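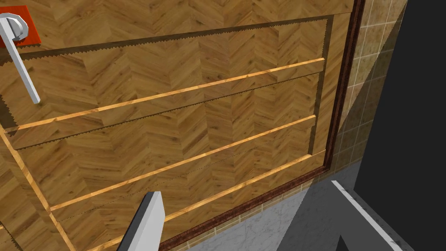
June, sim bench, 16:40

Re-ran the cabinet task with Mārtiņš's new checkpoint. He claims 933 successes out of 1,000 episodes on the Brovine kitchens, and I wanted to see how much of that survives if I stop being kind to it.

First complaint is the success test. The Jimura script calls an episode a success as soon as the joint passes the threshold, once, at any moment. No check that the gripper is still near the handle. I watched a batch of "successes" all the way through and in several of them the finger hits the cabinet front, the whole thing jolts, the joint reads open for a step or two and then drops back. That is a contact solver glitch and should not be in anybody's table.

Second complaint is the textures. Trorko is supposed to randomise them so the policy can't lean on appearance. Fine, but the herringbone wood goes over everything, and where it meets a band edge you get a saw-toothed seam with more contrast than most of the real geometry. The handle is pale metal on orange wood, so it stands out a mile. I'd like to see the same policy on a grey handle against a grey door before I believe it has learned anything about handles.

Changed today:
– success now needs the joint held open for 11 steps with finger contact on the handle
– handle colour drawn from the same palette as the cabinet
– seeds fixed, so Mārtiņš and I are at least arguing over the same episodes

Left alone: wrist view only, lever handles only, Lepik controller gains as they were.

Only 2 short batches done with the new test so far. The rate is lower in both, but I'm not writing a number down until the full set has run. Mārtiņš Raudsepp thinks the contact condition is too strict and will throw out good pulls where the finger slips behind the lever. Could be. He can send me the episode numbers and I'll look at them.

Full run queued on the second machine. Old checkpoint goes in after it, same seeds.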